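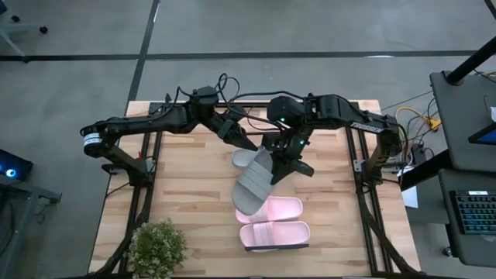

PRESS RELEASE – for immediate use

Stilent Open returns to Raltden this November, bigger hall, more tables

The Stilent Open, the two-day tournament for players of the skirmish game Odau, is back in November and this time there is room for everybody who missed out. We hope.

Last year's event sold out before the rules pack was even up. Sorry about that. We have moved to the main hall at Raltden Leisure Centre, with space for 300 players across both days, plus a side room for learners, painters and anyone who has been knocked out of the running and wants a quiet game.

Tickets go on sale on Monday at 7pm. Online only, no phone bookings please, the centre's front desk can't help you and they have asked us to say so.

What's new

Format first. 4 rounds on the Saturday, then a cut. Players who make the cut carry on the next morning, everyone else goes into the Shojaei Plate, which has its own prizes and its own final. In past years a bad first round meant you were more or less finished by lunch. The Plate should fix that. If you have driven across the country you should get a full weekend of games out of it.

Rounds are timed, same as before. Chess clocks are allowed if both players agree and required on the top tables from round three. Bring your own if you have one, we have a few to lend but not many.

Scenery is fixed this year. Every table will be laid out to a map published in the players' pack, so you can practise at home on the same layouts. Please don't move the hills. If something gets knocked, call a judge and they will put it back.

Painting – three colours minimum and a finished base. This is not a change but we get asked every year. Borrowed models are fine as long as they are painted. Proxies need to be agreed by email beforehand, not on the morning with a queue behind you.

There is also a best painted award, voted for by players over the Saturday lunch break. Leave your team out on your table with the card from your welcome pack next to it.

Learn to play

The side room is free to enter and open both days. Demo tables, starter teams provided, no need to book. Under 16s welcome with an adult. A full demo game takes well under an hour and you will be able to buy the starter box from the trade stands afterwards if you like it.

Getting there and practical bits

The hall is a short walk from Raltden station, turn left out of the main exit and keep going past the library. Parking at the centre is limited to 2 hours on the Saturday so use the long stay behind the market. Doors open 8.30am both days.

Hot food from the centre café until mid afternoon. The bar opens in the evening. Comfy shoes are a good idea, its a long day on a hard floor. 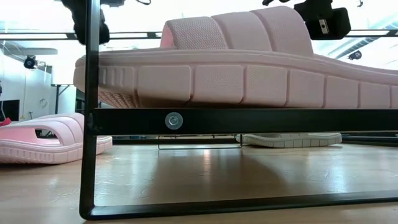
Pink slide sandal with a padded strap

Players' pack, maps and the full timetable will be on the Stilent website by the time tickets go live. Army lists are due a week before the event and late lists start on a points penalty, no exceptions, we were far too soft on this last time.

Traders and clubs wanting a stand should get in touch soon, there are only a handfull left.

ENDS

Notes to editors

Odau is a tabletop miniatures game for two players, played with small teams on a square board. The Stilent Open is run by Stilent Events, based in Raltden. Press passes for either day on request, email the events team through the website and say which day you want. Photos from last year's final also available.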